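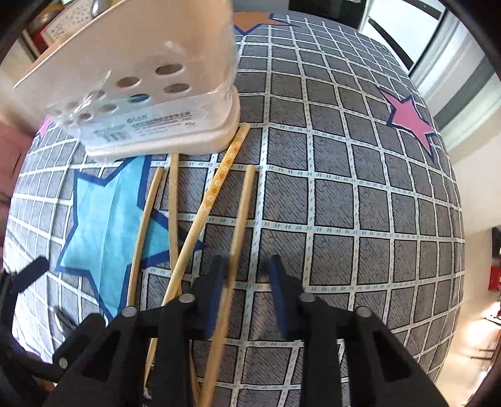
White perforated container, four sticks, star bedspread. Hand-held gripper at the bottom.

Print this page | E-mail this entry

November, evening

Second week with the Lenik hand-held gripper kit on trial from Joltdale. The offer is simple enough: the kit comes on loan, I record demonstrations of household tasks with it, and Joltdale turns the recordings into a trained policy for the arm on my bench. I pay for the training only if I keep the kit. Sipho Nkuna handles the account and wants written notes from me before the trial closes, so I am keeping them here and will copy out the useful parts.

Today's job was thin objects on soft surfaces. I picked it because the brochure is all mugs and blocks on a hard table, and a mug tells me very little about a parallel gripper. Moved everything onto the bed. The task is to pick up a stick, lift clear, and put it into the white container. I left the bag on the container for the first block. Clear crinkled plastic throws highlights everywhere and I wanted to know early if the tracking would suffer.

148 recordings made, 81 accepted by the Zacharias software. That is poor next to the table work last week, where nearly everything went through. The software gives a reason code with each rejection, and most of today's were "pose lost." A smaller group were "jaw state unclear," which I take to mean it could not tell closed-on-stick from closed-on-nothing. With a stick this slender the difference in jaw width is close to the resolution of the reading, so I have some sympathy.

I expected the bedspread to help. It has a crosshatch, white grid lines and large outlined stars, which is a lot of texture for a tracker to hold on to. My guess is that the pattern repeats too regularly when the lens is close, and that the stars are doing most of the good work. Tried a block with the view kept over the blue star and the rejections went down. Not enough takes to call it a result. Tomorrow I will try the same thing over plain cloth.

Notes on the sticks. The straight plain ones are the easiest. Approach square to the length, press down a little into the cover, close. The bedding gives, so the pads get under the stick in a way they never would on a table. The decorated chopstick is no harder to grip, but the software twice marked its flowered half as a separate object. The curved one is the real problem. It rolls as the jaws close, and whichever way it rolls the ends swing up and catch the rim of the container on the way in. I dropped the target for that one to 15 good takes and stopped when I had them.

The pads are narrow rubber strips and they are the best part of the kit. Good friction, no marks left on the wood. The linkage is less convincing. There is side play at the tips, which I measured at 3 mm with the jaws half open. For a mug this is nothing. For a stick it is most of the working margin, and it will get worse with wear. I have asked Sipho whether the pins can be replaced by the user or whether the whole front end goes back to Draltwood, where the service work is done. The manual does not say.

The strap is fine. After a long session the wrist is tired from the weight out front, and I found my own motions getting shorter and faster toward the end. That matters, as the arm will copy whatever I give it. I should split the work into shorter blocks and discard the late ones.

Upload started at 9:40. The progress bar has reached the end once and gone back to the beginning — same fault as last week, and the files did arrive that time. I have left it running.

Still to settle with Joltdale: who owns the rejected recordings, whether they are kept, and whether I can see them. The agreement covers accepted takes only. If the rejects stay on their server I want that in writing before I record in any other room.

For tomorrow: plain cloth under the sticks, bag off the container, window covered for half the takes. Charge both batteries tonight.

Contact | Copyright, all entries, the author | Back to top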